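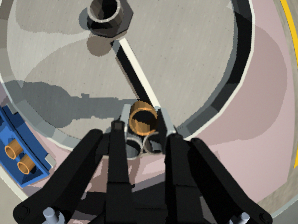
Busisiwe Khumalo asked why the eyewash station at the Varstead building is still on the list after passing in August. It stays on because the weekly flush is a separate item.

Facilities > Inspections > Varstead
Filed under: Workplace Safety Checks
2 min read

Exits and aisles - OK. Pallet moved from door 2.
Extinguishers - 29 checked, one tag missing. Replace by Friday.
Eyewash - flushed, OK. Dust cap cracked, still closes.
First aid cabinet - burn gel expired. Reordered.
Ladders - unit 119 has a loose foot. Tagged out, do not use.
Emergency lights - stairwell light dim on test. Pravesh Mahlangu to swap the battery.
Spill kit - OK, seal intact.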